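The Soft Pile: What Becomes of a Child's Cloths

By Kiri Sheehan

There is a drawer in my mother's house that still won't close properly, and it hasn't closed properly since I was four years old. It is the third one down in the hall dresser, and it holds every small piece of fabric that ever had anything to do with me or my brother: bibs, burp cloths, the corner of a blanket, a pillowcase with ducks on it that has gone so thin you could read a newspaper through it. When I had my own daughter I promised myself I would be sensible about such things. She is six now, and I have two drawers.

I mention this so you'll understand the spirit in which I drove out to see Ginette Pelletier one wet morning in April. Ginette has spent most of her working life around household linen, first in a hotel laundry and later at a small shop called Wokia, where she mends, trims and re-hems the things other people have given up on. Children's cloths are what she likes best. She had a stack of them on the counter when I arrived, 96 pieces brought in by a single family, and she was going through them with a cup of coffee balanced at her elbow in a way that made me nervous.

"People come in and apologize," she told me. "They say, I know it's silly, it's only a little cloth. And then they tell me a story that takes half an hour."

The stories, she finds, nearly always attach themselves to the print. A plain white towel may be thicker and better made and it will still go to the car-washing bucket without a tear shed. But put a rabbit on it, or a bear in a raincoat, and it has a name within a week. My own daughter had a yellow one with a snail that we called Mister Tuesday for reasons lost to all of us, and I once turned the car around and drove 14 miles back to a diner to fetch him out of a booth.

Bunnies seem to outlast every fashion. Ginette has seen them in bonnets and in overalls, some drawn with a great deal of care and some that look as if they were finished in a hurry before lunch. She is fond of the pinks, too — the real salmon pinks, a bit warm, a bit old-fashioned — and thinks they age more kindly than the icy ones, which can turn gray on you before the child is out of diapers.
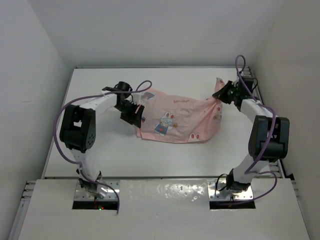 Then there is the matter of folding, on which I had thought I had nothing to learn. A small cloth looks as though it ought to be the easiest thing in the house to fold, and it is, so long as the corners are square. The trouble starts with rounded edges and thin, slippery fabric, where there is no proper corner to hold on to and the whole thing slides off sideways just as you think you have it. Ginette's way is to spread it out first on a table, never in the air, and to smooth it from the middle with the flat of the hand. She takes the widest part and brings one side over to the other, and she doesn't fuss if the edges miss each other by a little. Then she folds it once more, and it goes on the pile with the print facing up, so the owner can find the one she wants without pulling the lot onto the floor.

I tried it at her counter and made a sort of dumpling. She was very nice about it.

Her neighbor across the street, Fredy Huaranga, runs a secondhand store called Rizzi and sees the other end of the business. He keeps a basket by the register for children's linens and told me he will take anything that is clean, whether or not it has a stain. Grandparents buy from it, mostly, along with quilters and a man who wraps his pottery in crib sheets. Fredy washes every piece again before it goes out, in warm water with an unscented soap, and hangs the printed ones inside out and away from the window. He once left a batch in the sun for a long weekend and still talks about it the way other people talk about a car accident.

It was Fredy who sent me on to Darcy Treloar, a quilter who works out of a converted garage and has strong opinions about scissors. Darcy had just finished a bedspread for a girl going off to college, made from 162 squares, nearly all of them cut from her baby things. I asked whether it was hard to make that first cut through somebody's bunny.

"The mother couldn't be in the room," Darcy said. "She went and sat in her truck."

If you're thinking of having something like it made, Darcy would like you to know a few things. Wash everything beforehand, even if it has been in a box for 15 years and looks clean. Leave the stains alone unless they truly bother you. Mark the pictures you want kept whole with a safety pin, and don't expect a print near a hem to come through complete, for a seam has to go somewhere. And hold one piece back, uncut, for the drawer.

I came home in the late afternoon and took everything out onto the bed. My daughter helped, in the sense that she put several of them on her head. We found the snail at the very bottom, flat as a letter. I folded him Ginette's way and he came out a little crooked, and my daughter carried him off to her room before I could put him back.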